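Brerberg Marble Floor Sheet Review: Is Peel-and-Stick Marble Any Good?

By Nikau Merrick
Filed under: Floors, Renting, Reviews

I don't like floors that pretend. I've pulled up enough fake oak in my life to have a grudge, and when a reader wrote in asking whether the Brerberg marble sheet was worth $222 for a small bathroom, my first thought was to write back one word and get on with my day.

But the product page has 593 reviews on it and most of them are glowing, so I bought a kit with my own money and put it down in March. It has been on my bathroom floor ever since.

What you get

A kit is two rolls of printed vinyl with adhesive on the back, a plastic smoothing tool, a knife I wouldn't use to open a letter, and a folded instruction sheet. There are three colors: white with gold veins, black with white veins, and gray. I got gray. The gold one looks like a hotel lobby that has changed owners too many times.

The box says "premium stone feel." It doesn't feel like stone. It feels like a placemat. In socks you might be fooled for a second or so, barefoot never.

Putting it down

Brerberg says one person can do a small bathroom in an afternoon. I started after lunch and was still on my knees at nine in the evening, swearing at the pipe behind the toilet. Part of that is me. A lot of it is the backing paper, which tears into strips when you pull it at anything other than the perfect angle, and the instructions never tell you what the perfect angle is.

The adhesive grabs fast. The instructions say you can lift and reposition the sheet, and you can, for the first minute. After that it stretches when you pull it, and once it has stretched the veins won't line up with the next strip. I have a seam by the tub where a vein stops dead and starts again a finger's width to the left. Guests haven't mentioned it. I see it every morning.

Clean the old floor better than you think you need to. I swept, mopped, let it dry overnight and wiped it with rubbing alcohol, and I still ended up with a pimple under the sheet near the door. Any ridge in the old tile will show too. Brerberg says the sheet "bridges" grout lines. Mine sank into them within a couple of weeks, and in low light I can count the old tiles right through my new marble.

Throw out the knife and buy a real one.

The pattern

I'll give them this part, grudgingly. The gray print is good. It's soft, the veins aren't too sharp, and from standing height it reads as a calm, slightly expensive surface. The repeat is long enough that I had to go looking for it. I had the Pitkänen stone sheet in my last apartment and the same blotch turned up every stride, like wallpaper in a cartoon.

Where I part ways with the marketing is color. Every photo on the box shows the gray in a white room with a white towel and a single eucalyptus branch, and in a white room it looks like nothing at all. It just goes cold. My bathroom was white when I started and I spent a week thinking I'd made it look like a dentist's office. Then I painted one wall a burnt orange, and the floor woke up. Gray marble wants strong color next to it. If you're scared of paint, get the black one, or skip the whole idea.

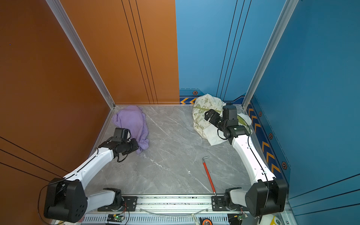

Orange and blue panels over a gray marble-patterned floor.

I wouldn't go as far as two loud colors in a bathroom my size, but I've come around to the principle. A quiet floor can carry a lot more wall than most people give it.

How it has held up

The middle of the floor is fine. No scratches I can find, and it wipes clean with dish soap and water. Hair dye came off, toothpaste came off.

The edges are another story. By the tub, where it gets splashed, the corner began to lift early on. I pressed it back, it lifted again, and I finally ran a bead of clear caulk along it, which the instructions don't mention and the seller should. One strip by the radiator has shrunk a little and left a thin dark line of old floor showing.

As for "removes cleanly," I peeled up an offcut I'd stuck inside a closet. The vinyl came away in one piece and most of the glue stayed behind. It took an hour with a scraper and some citrus cleaner to clear a patch the size of a doormat. If you rent, think hard about that before you do a whole room.

Compared with the others

The Floser sheet is thinner and cheaper and I wouldn't put it anywhere that gets wet. Pitkänen has better glue and a worse print. Kitetti makes a click-together version with a hard core that I've only handled in the store, but if I were doing this again I'd probably spend the extra and try it, mainly to get away from the backing paper.

Verdict

Good print, poor backing, silly claims on the box. Fine for a closet, a laundry corner or a half bath. For a room with a tub in it I'd keep looking, and I'd want to know how many of those 593 people wrote their review the same day they peeled the paper off.

Price paid: $222
Would I buy it again: for the hallway, on sale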